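Plornen 프로젝트 결과 보고서: 고리 하나로 기판 짚기
3월
글: Wellel 로봇 동아리 Plornen 팀

시작하게 된 이야기

지난 학기에 우리 동아리에서는 납땜 실습을 정말 많이 했습니다. 납땜 자체는 금방 손에 익는데, 다 하고 나서 점검하는 시간이 생각보다 길었어요. 멀티미터 탐침을 한 손에 하나씩 들고, 눈으로는 화면을 보고, 입으로는 몇 번 핀인지 중얼거리고. 그러다 탐침이 미끄러져 옆 핀에 닿으면 처음부터 다시 합니다. 그때 누군가 “탐침 한쪽만 로봇이 잡아 주면 안 되나?” 하고 던진 말이 Plornen의 출발점이었습니다.

처음에는 다들 금방 될 줄 알았습니다. 동아리방에는 그리퍼가 달린 로봇 팔이 있고, 선배들이 물려준 제어 프로그램 Oral도 있었으니까요. 원하는 위치를 적어 주면 팔이 가고, 가서 내려놓으면 끝이라고 생각했습니다. 이 보고서의 대부분은 그 “내려놓으면”이라는 말 안에 얼마나 많은 일이 들어 있었는지에 대한 기록입니다. (그래서 조금 깁니다. 재미있는 부분은 중간 이후에 몰려 있어요!)

목표는 교내 발표와 Stirberg 학생 로봇 대회의 자유 과제 부문, 이렇게 잡았습니다. 자유 과제 부문은 주제를 팀이 정하는 대신 심사 때 과제의 범위를 또렷하게 설명해야 합니다. 우리는 범위를 이렇게 적어 냈습니다. 전원을 넣지 않은 기판을 납땜면이 위로 오게 놓고, 로봇이 전선 끝의 금속 고리를 지정된 지점에 갖다 댄다. 지점은 헤더 핀, 사각 패드, 그리고 납땜점이 모여 있는 자리로 나눈다. 기판을 집어 옮기는 일과 전원을 넣고 신호를 보는 일은 이번에 하지 않는다.

범위를 줄이는 회의가 제일 시끄러웠습니다. 커넥터를 꽂아 보자는 의견도 있었고 나사를 조이자는 의견도 있었는데, 지금 생각하면 줄여서 정말 다행입니다.

탐침 대신 고리

보통 탐침은 끝이 뾰족합니다. 사람 손은 뾰족한 끝이 미끄러지려고 하면 그 느낌을 받아서 각도를 바꾸지만, 우리 팔에는 손끝 감각이 없습니다. 위치가 조금만 어긋나도 납땜점의 둥근 옆면을 타고 내려가 버리더라고요. 그래서 끝을 고리로 바꿨습니다. 고리라면 핀에 걸 수도 있고, 평평한 패드에는 눕혀 놓을 수도 있고, 솟아오른 납땜점은 둘러쌀 수도 있습니다. 끝 모양 하나로 세 가지 접촉을 다 해 보겠다는 욕심이었는데, 이 욕심이 프로젝트 전체를 끌고 갔습니다.

전선은 빨간 피복선으로 골랐습니다. 파란 기판 위에서 눈에 잘 띄고, 카메라 화면에서 색으로 골라내기도 쉽습니다. 전선은 그리퍼 손가락 쪽에 검은 테이프로 감아 고정하고 끝부분만 밖으로 길게 나오게 했습니다. 손가락으로 꽉 집는 방식도 시험했지만, 팔이 움직이는 동안 전선이 제 축을 따라 빙그르르 돌면서 고리의 방향이 바뀌는 것이 문제였습니다. 테이프로 감고 나니 손가락을 벌리든 오므리든 고리가 같은 쪽을 보게 되어서, 그날은 다들 괜히 테이프를 칭찬했습니다.

헤더는 핀이 여덟 개인 한 줄짜리입니다. 납땜면 쪽에서 보면 핀 번호가 앞면과 좌우로 뒤집히기 때문에 번호표를 따로 그려서 벽에 붙여 두었습니다. 뒤집힌 번호 때문에 엉뚱한 핀에 고리를 걸고 한참 동안 납땜을 의심한 적이 있어요. 납땜은 멀쩡했습니다. 번호표는 그 다음 날 생겼습니다.

첫 번째 과제로는 핀에 고리 걸기를 골랐습니다. 제일 어려워 보이는 것을 먼저 해 보고 안 되면 빨리 바꾸자는 계산이었습니다.
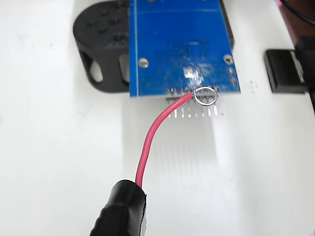

그럼 전용 집게를 달면 훨씬 쉽지 않느냐는 질문이 중간 발표 자리에서 바로 나왔습니다. 집게는 한 번 물면 빠지지 않으니 접촉도 더 믿을 수 있지 않겠느냐는 말도 이어졌고요. 맞는 말입니다. 한 핀만 재고 끝낼 거라면 우리도 집게를 썼을 거예요. 그런데 핀을 잰 다음 바로 패드로 넘어가려면 집게는 매번 열고 닫아야 하고, 평평한 패드는 아예 물 수가 없습니다. 고리는 들어 올리면 그대로 다음 지점으로 갈 수 있습니다. 발표가 끝나고도 이 질문을 오래 이야기했고, 덕분에 보고서에 비교 항목을 넣게 되었습니다. 물어봐 주셔서 고마웠습니다.

작업대 준비

기판은 흰 작업대 위에 놓고 씁니다. 바닥이 희면 빨간 전선과 그 그림자가 둘 다 또렷하게 나옵니다. 처음에는 그림자를 없애려고 조명을 이리저리 옮겼는데, 나중에는 오히려 그림자를 쓰게 됐습니다. 고리가 바닥에 가까워질수록 고리와 그림자의 간격이 줄어드니까 높이를 가늠하는 데 꽤 도움이 됩니다. 그림자를 지우려고 보낸 오후가 아깝기는 하지만, 그 오후가 없었으면 그림자를 그렇게 열심히 들여다볼 일도 없었겠지요.

기판 주변에는 3D 프린터로 뽑은 검은 부품을 썼습니다. 검은색을 고른 것은 필라멘트가 그 색밖에 남지 않아서였는데, 결과적으로는 색 구분에 방해가 되지 않아 좋았습니다. 출력 결이 그대로 보이는 거친 부품이지만 우리 용도에는 충분했습니다. 설계 파일은 동아리 공용 폴더에 올려 두었으니 다음 팀이 치수를 바꿔서 쓰면 됩니다. 구멍 지름은 꼭 한 번 출력해 보고 정하세요. 우리는 구멍이 작게 나오는 바람에 줄로 갈아 냈습니다.

카메라는 두 대를 놓고 비교했습니다. 카메라를 옮길 때마다 보정을 다시 해야 하고, 보정을 빼먹으면 그날 데이터는 전부 버리게 됩니다. 한 번 버려 봤습니다. 그 뒤로는 Oral이 켜질 때 “보정했나요?”라는 창이 뜨도록 고쳤습니다. 예를 누르지 않으면 팔이 움직이지 않습니다. 귀찮다는 항의가 조금 있었지만 창은 아직 살아 있습니다.

기판의 번들거림도 골치였습니다. 솔더 마스크가 매끈해서 조명 각도에 따라 파란 면이 허옇게 떠 버리고, 그 부분에서는 패드와 비아를 구분하기가 어려워집니다. 편광 필름을 대 보기도 하고 조명을 낮춰 보기도 했는데, 가장 효과가 좋았던 방법은 기준점을 반사가 덜한 쪽에서 잡는 것이었습니다. 기판 양쪽의 장착 구멍은 은색 테가 있어서 기준점으로 쓰기 좋습니다. 두 구멍이 다 보이면 기판의 기울기까지 한 번에 계산됩니다. 한쪽이 가려질 때는 헤더 핀의 납땜 줄을 대신 씁니다.

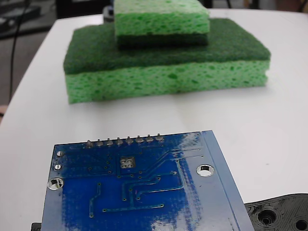 Oral에서 고친 것들

Oral은 원래 물건을 집어서 옮기는 동작을 위해 만들어진 프로그램입니다. 그래서 “닫기”와 “열기” 사이에 모든 일이 일어난다고 가정하고 있었어요. 우리 과제에서는 손가락이 열려 있는 상태에서도 고리가 움직이니까 그 가정부터 풀어야 했습니다. 코드를 처음 열었을 때는 조금 무서웠습니다. 주석이 거의 없고 변수 이름이 전부 한 글자인 파일도 있었거든요. 그래도 한 줄씩 읽으면서 이름을 바꿔 나가니 구조가 보이기 시작했고, 이 과정에서 배운 것이 수업에서 배운 것만큼 많았다고 느낍니다.

가장 크게 바꾼 부분은 좌표의 기준입니다. 예전에는 그리퍼 손가락의 끝이 기준이었습니다. 그런데 고리는 손가락 끝에서 전선 길이만큼 떨어져 있고, 그 전선은 휘어집니다. 손가락 끝을 정확한 자리에 보내도 고리는 다른 데 가 있어요. 이것을 처음 확인한 날의 실험 노트에는 “고리가 말을 안 듣는다”라고만 적혀 있습니다.

그래서 움직임을 두 단계로 나눴습니다. 먼저 손가락을 목표 근처까지 보내고, 잠시 멈춰서 전선의 흔들림이 잦아들기를 기다립니다. 그다음 화면에서 고리의 중심을 찾아 목표와의 차이를 구하고, 그 차이만큼만 조금씩 움직입니다. 단순한 방법이지만 차이가 크다고 해서 크게 움직이면 전선이 다시 출렁이기 때문에, 한 번에 움직일 수 있는 양에 한계를 두는 것이 핵심이었습니다. 한계를 너무 작게 잡으면 이번에는 하루 종일 걸립니다. 적당한 값을 찾느라 로그를 3000줄 가까이 뒤졌는데, 눈은 아팠지만 그래프가 얌전하게 가라앉는 구간을 찾았을 때는 다 같이 소리를 질렀습니다!

고리 찾기는 색과 모양을 함께 씁니다. 빨간 피복이 끝나는 곳을 먼저 찾고, 그 근처에서 밝은 테두리를 찾는 순서입니다. 고리만 곧바로 찾으면 장착 구멍의 은색 테를 고리로 착각합니다. 프로그램 입장에서는 둘 다 동그랗고 반짝이니까요. 실제로 팔이 가만히 있는 장착 구멍을 열심히 쫓아가려고 한 적이 있고, 그날 이후 “피복부터”가 팀의 구호가 되었습니다.

패드에 눕히기

핀에 거는 동작을 어느 정도 다듬고 나서 사각 패드로 넘어갔습니다. 평평하고 넓으니까 쉬울 것 같았는데 성격이 전혀 달랐습니다. 핀은 일단 고리가 걸리면 옆으로 밀려도 핀이 막아 줍니다. 패드에는 막아 주는 것이 없습니다. 전선이 뻣뻣해서 고리를 살짝 들고 있기도 하고, 반대로 너무 내리면 전선이 휘면서 고리를 앞으로 밀어냅니다.

우리가 찾은 요령은 내려가면서 동시에 뒤로 조금 물러나는 것입니다. 전선이 완만한 곡선을 그리며 기판에 내려앉으면 그 곡선의 힘이 고리를 아래로 눌러 줍니다. 곧게 내려찍을 때보다 훨씬 얌전하게 놓입니다. 이 동작은 사람이 리모컨으로 팔을 움직여 보다가 발견했습니다. 손으로 해 보면 너무 자연스러워서 왜 진작 몰랐나 싶을 정도예요.

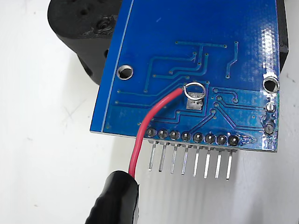

다만 물러나는 거리는 전선의 상태에 따라 달라집니다. 새로 자른 전선은 곧고 탄력이 있어서 많이 물러나야 하고, 오래 쓴 전선은 버릇이 들어서 조금만 물러나도 됩니다. 처음에는 이 값을 고정해 두었다가 전선을 바꾼 날 성적이 뚝 떨어졌습니다. 지금은 실험을 시작할 때 빈 바닥에 고리를 한 번 눕혀 보고, 고리가 움직인 만큼 값을 맞추는 짧은 준비 동작을 넣었습니다. 사람으로 치면 몸풀기입니다.

접촉이 되었는지는 전선의 반대쪽에 연결한 멀티미터로 확인했습니다. 화면에서는 고리가 패드 위에 딱 올라가 있는데 소리가 나지 않는 일이 종종 있었습니다. 패드 표면에 남은 플럭스가 원인인 경우가 있어서, 실험 전에 기판을 닦는 순서를 절차에 넣었습니다. 닦을 때는 한 방향으로만 닦고, 헤더 핀이 휘지 않게 조심해야 합니다.

납땜점 둘러싸기

세 번째 과제는 납땜점이 모여 있는 자리를 고리로 둘러싸는 것입니다. 사실 이 과제는 계획서에서 제일 마지막 줄에 있었고, 시간이 남으면 하자고 적어 둔 것이었습니다. 그런데 막상 해 보니 셋 중에 제일 재미있었어요. 작은 점들이 울퉁불퉁하게 솟아 있어서, 고리가 제대로 내려가면 그 사이에 자리를 잡습니다.

어려운 점은 보이는 것과 닿는 것의 차이였습니다. 손가락과 전선이 위에서 내려오기 때문에 마지막 순간에 목표를 가리기 쉽습니다. 그래서 가려지기 직전의 위치를 기억해 두었다가 그 위치를 믿고 내려가게 했습니다. 기판이 그사이에 밀리면 틀리게 되니 접근은 천천히 합니다. 그리퍼는 벌린 채로 두었습니다. 오므리면 반대쪽 손가락이 전선 가까이 와서 시야를 더 막습니다.

또 하나, 고리의 모양이 문제를 일으켰습니다. 철사를 손으로 구부리니 만들 때마다 조금씩 다르고, 쓰다 보면 길쭉해지기도 합니다. 길쭉해진 고리는 방향에 따라 들어가기도 하고 걸리기도 합니다. 여분 고리를 만들 때는 같은 굵기의 막대에 감아서 모양을 맞추기로 했는데, 이렇게 하니 교체한 뒤에도 설정을 많이 바꾸지 않아도 되었습니다.
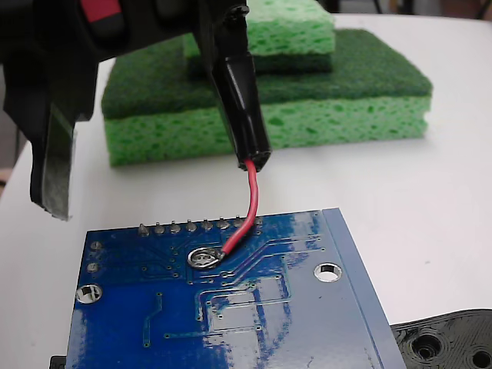
고리를 만드는 방법을 정해 두고 나서는 실험이 한결 차분해졌습니다. 그 전에는 실패할 때마다 고리 탓인지 코드 탓인지를 두고 토론이 벌어졌거든요. 토론이 길어지면 아무도 팔을 움직이지 않는 시간이 생깁니다. 지금은 고리를 기준 막대에 한 번 대 보고, 모양이 맞으면 코드를 보러 갑니다.

시험과 결과

시험은 과제마다 30회씩 했습니다. 시작 위치를 매번 조금씩 바꾸고, 멀티미터 소리가 나면 성공으로 적었습니다. 소리가 나더라도 옆 핀에 함께 닿았으면 실패로 적었습니다. 이 기준을 놓고도 말이 많았는데, 점검용 도구가 옆 핀까지 건드리면 쓸모가 없다는 쪽으로 정리했습니다.

가장 안정적인 과제는 패드에 눕히기였습니다. 몸풀기 동작을 넣은 뒤로는 실패가 드물었고, 실패하더라도 다시 들어서 내리면 대부분 제자리를 찾았습니다. 핀에 걸기는 가장자리 핀에서 잘되고 가운데 핀에서 자주 틀렸습니다. 가운데 핀은 양옆에 이웃이 있으니 고리가 조금만 비스듬해도 옆 핀을 건드립니다. 둘러싸기는 날마다 편차가 컸습니다. 잘되는 날은 정말 잘되고, 안되는 날은 이유를 모른 채 끝나기도 했습니다. 고리 모양을 맞춘 뒤의 기록만 모으면 편차가 줄어들지만, 그 조건으로 모은 기록이 아직 적어서 큰소리를 치지는 않겠습니다.

사람이 손으로 탐침을 대는 것과 속도를 견주면 로봇이 훨씬 느립니다. 발표 때도 솔직하게 말씀드렸습니다. 그래도 로봇이 한쪽을 대고 가만히 있어 주면 사람은 나머지 탐침과 화면에만 신경을 쓰면 됩니다. 동아리 후배들이 옆에서 써 보더니 “손이 하나 더 생긴 것 같다”고 했는데, 팀 전체가 그 말에 며칠 동안 기분이 좋았습니다.

중간 발표에서 나왔던 집게와의 비교도 해 보았습니다. 핀 하나에 오래 붙어 있어야 하는 일에는 집게가 낫습니다. 여러 지점을 돌아다니는 일에는 고리가 편했습니다. 둘을 갈아 끼울 수 있는 손가락 커버를 만들자는 제안이 나와 있고, 스케치까지만 그려 둔 상태입니다.

잘 안 된 것들

기판의 방향을 자동으로 알아내는 기능은 끝내지 못했습니다. 지금은 사람이 기판을 놓은 다음 헤더 줄이 어느 쪽에 있는지 Oral에 알려 주어야 합니다. 장착 구멍 두 개만 가지고는 위아래가 헷갈리는 경우가 있고, 헤더 줄을 찾는 코드는 반사가 심하면 줄의 끝을 놓칩니다.

테이프도 숙제로 남았습니다. 오래 쓰면 주름이 지고 끝이 들뜹니다. 들뜬 테이프는 전선을 조금씩 놓아 주어서, 아침에 맞춘 값이 저녁에는 맞지 않게 됩니다. 출력물로 전선 홀더를 만들면 해결될 것 같지만, 처음 만든 홀더는 너무 두꺼워서 손가락이 다물어지지 않았습니다. 얇게 만든 두 번째 것은 끼우다가 부러졌고요.

전선 색을 바꿔 보는 실험은 계획만 하고 시작하지 못했습니다. 빨간색에 맞춘 값이 프로그램 여기저기에 흩어져 있어서, 색을 바꾸려면 그 값들을 먼저 한곳으로 모아야 합니다. 다음 팀이 이어받는다면 이 정리부터 하는 것을 추천합니다. 하루면 될 일인데 우리는 계속 미뤘습니다.

다음 팀에게 남기는 메모

Oral을 켜기 전에 비상 정지 버튼의 위치부터 확인하세요. 팔이 움직이는 동안에는 기판 위로 손을 넣지 않습니다. 전선 끝에 여분을 넉넉히 남기고 자르되, 손가락 밖으로 나오는 길이는 매번 같게 맞춥니다. 고리를 새로 달면 빈 바닥에서 몸풀기 동작을 먼저 돌립니다. 로그 파일 이름에는 전선을 언제 바꿨는지도 적어 두면 나중에 정말 편합니다.

Stirberg 대회에는 패드와 핀 과제를 묶어서 시연하기로 했습니다. 둘러싸기는 영상으로 보여 주자는 쪽과 현장에서 도전해 보자는 쪽이 아직 팽팽합니다. 보고서를 쓰는 지금도 옆에서는 가운데 핀을 연습시키는 중이고, 방금 또 멀티미터 소리가 났습니다!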